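February 20, 2025

Big news for those of us on the Illcombe side of the river: the Stendville library is finally opening late! From September the doors stay open until 9 pm, and I can stop racing across town after work with my overdue novels (sorry, again). 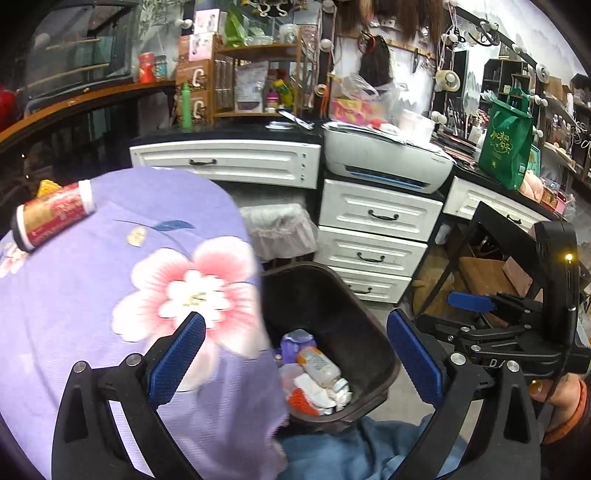
The council put it to a vote last night and it got through. There'll be 35 extra parking spots out the back too, plus almost 300 new books for the kids' corner, which my two will get through in no time. Parking's free after 5 pm, and the number 63 bus will keep stopping right out front on its way to the Illcombe shops.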